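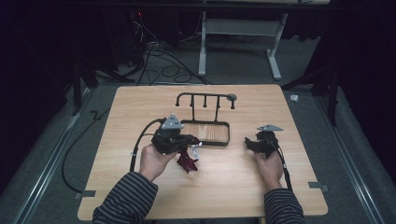
3.2 Hanging small items on a tabletop rack

The second task concerns small pieces of laundry and the tabletop racks on which they are dried. Large items such as sheets and towels have been covered in earlier work on folding, but small cloths are handled differently in most homes. They are picked up one at a time, shaken or pulled open, and put over a rail or peg with little care for alignment. We wanted to know how much of the time spent on a load goes into opening the cloth and how much goes into hanging it.

Figure 2 shows the table used for this task. The rack has a tray base with slats and an upright frame, and four short pegs point down from the top rail. A dark red piece of fabric is held in front of it in crumpled folds. The table stands on carpet.

Participants were recruited through two housing offices, Henano and Thakur. Each of the 70 participants hung 7 items, and the order of the items was changed between participants. Sixteen trials were dropped where the item fell to the floor and was not picked up again. Pankaj Solanki and Sarita Katiyar marked the start and end of each step by hand. Where they disagreed by more than a second, Boonsong Klinhom made the final decision.

We split each trial into three steps: lifting, opening and placing. Opening took the longest for most participants. Crumpled items were often turned several times before an edge was found, and some people gave up on finding a corner and hung the cloth by the middle. Placing was short once an edge was in hand.

The pegs caused more trouble than the top rail. Thin cloth slid off a peg when it was hung by a single point, while thicker cloth stayed on but bunched up. In interviews held in December, many participants said they would use the pegs at home only for things with a loop – a face cloth or an oven mitt, for example – and would lay everything else over the rail.

We did not test wet fabric. Wet cloth is heavier and clings to itself, so the opening times reported in Section 4 should be read as applying to dry items only.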